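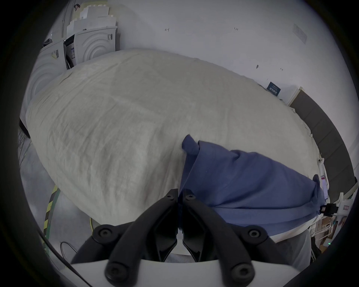
Figure 4. A blue garment lying on an off-white duvet.

4. Where the Clothes Go Between Wears

4.1 The bed as a halfway place

I went into the diaries expecting to write a section about chairs. Everybody I talked to before the study had a story about a chair, the one in the bedroom that holds the jeans and the sweater that are too worn for the drawer and too clean for the hamper. I had a whole outline built on it. Then the diaries came in, 39 people in 17 households, and the bed kept turning up (Figure 4 is the kind of resting spot I mean), and I had to throw out most of the outline.

A quick reminder of what counts as an entry. Each time someone took off a piece of clothing that wasn't going straight into the wash, they wrote down what it was, where they put it, and what they thought would happen to it next. We ended up with 1,689 entries that I could use. Entries without a location are out, and so are the ones where the location was something like "the usual" and I couldn't get hold of the person to ask what the usual was. (Lizeth Lozano and I went back and forth over whether "the usual" should be its own category. She still thinks so, and she may be right, but it made a mess of the coding.)

The bed entries are different from the chair entries in one big way, and that's time. A chair can hold a shirt for a week. A bed has to be slept in. So whatever lands there in the afternoon gets handled again by night, and people know this when they put it down. Several of them told me flat out that they use the bed because it forces them to decide. One woman in Drirell wrote next to a cardigan, "On bed so I can't ignore it." Two entries later the same cardigan is on the floor beside the bed, and it stays on the floor for four days, so I guess she could ignore it fine.

I've started calling these short stops "forced rests," which Filippos Kontogiannis says sounds like a sports injury. I don't have a better name yet.

4.2 Folding on a soft surface

People fold on beds too, a lot, and I hadn't planned for it. The diary form has no box for folding. It came up in the notes margin and then again in the interviews, so what follows leans on talk more than on entries, and I'd ask you to read it that way.

The first thing people mention is room. If you live in a small apartment, and most of the Ernow households do, the bed is the largest surface at waist height or close to it. A kitchen table has crumbs on it, or somebody's homework. The second thing is that a bed feels clean. I pushed on this a bit, since I wanted to know whether the top of a duvet really seems cleaner to people than a table they wiped that morning, and yes, it does. One man said that cloth belongs on cloth. I've thought about that remark more than I probably should.

But a soft surface is a bad one for folding, and the people who fold there will tell you so. The fabric underneath gives when you press. A sleeve you've smoothed goes crooked once you lean on the bedding next to it. Knit tops are the worst because they grab at whatever they're lying on, and the pile you built at the foot of the bed slides over when you sit down to match socks. Two people in the same house in Ernow had opposite methods for getting around it. He folded everything against his chest and only used the bed for stacking. She laid each piece out full length, brought the sides in, and then rolled it, so it didn't matter much if an edge wandered. Each of them refolded the other's work when the other was out of the room! They both told me this, separately, and both asked me to leave it out of the interview notes. They've since said I can use it.

There's also a group I almost missed, who spread clothes on the bed with no plan to fold them at all. They lay a thing out flat, or sort of flat, to look at it. Is it wearable, does it smell, is that a stain. I coded these as "inspection" after the second pass. Inspection happens mostly in the morning, before eight, and it hardly ever shows up for pants. Shirts and T-shirts make up nearly all of it.

4.3 Made and unmade beds

I had a pet theory that a made bed would attract fewer clothes. You've done the work, it looks nice, why would you dump a shirt on it? Manolis Liapis, who did the second coding of the Drirell diaries and is a neater person than I am, bet the other way. He figured that a made bed reads as a table and an unmade one reads as a place where things get lost.

He won, at least in the 18 diaries where people also noted whether the bed was made. In those, clothes went onto made beds more often, and they went on flatter. The words people used shifted too. On a made bed a shirt is "laid" or "put." On an unmade bed it's "thrown," "dropped," "left," and in one teenager's diary "yeeted," which I had to look up. I don't want to lean too hard on verbs, because some people just like certain words, but the pattern holds inside single diaries as well. The same person lays on one morning and throws on another, and the bed has changed in between.

What I can't tell you is which way it runs. Maybe a smooth surface makes people careful. Or maybe people who've had time to straighten the bedding have had time to lay down a shirt, and that's the whole story. Styliani Bakalis has suggested asking for a note on how rushed people felt, and we'll add it in the next round. I wish I'd thought of it in October when we printed the forms.

One more wrinkle (sorry). "Made" turned out to cover a lot of ground. For some households it meant sheets tucked, pillows squared, cover pulled tight. For others it meant the duvet was on top of the bed and not on the floor. I took everyone's word for it. A stricter study would hand out a scale, and I'd be curious to see one, though I suspect that once you ask people to score their beds they start making them better.

4.4 Whose side is it

In the shared beds, and there are fewer of those than I'd like, clothes follow sides. People put things down on their own half in the daytime, even when the other half is closer to the door or the closet. I asked Grigoris Petridis to check this against the room sketches, because it sounded too tidy to me, and he found the same thing in all but three of the couples. Those three share a bed pushed against the wall, where one side is hard to reach, so I'm not counting them as much of a challenge.

Crossing the line gets noticed. "His sweater on my side again" is a full diary entry, with no destination given and nothing in the box for what happens next. I coded the location and left the rest blank. In the interview she said the sweater itself didn't bother her, it was having to be the one who moved it, and moving it meant choosing a place for it, and then he'd ask her where it was. So the forced rest from 4.1 can force the wrong person. I think that's worth following up, and I come back to it in Section 6 with the material on hampers, where the same complaint shows up in almost the same words.

Kids' beds I've left for Section 5. They work by different rules, and stuffed animals take up a good deal of the space.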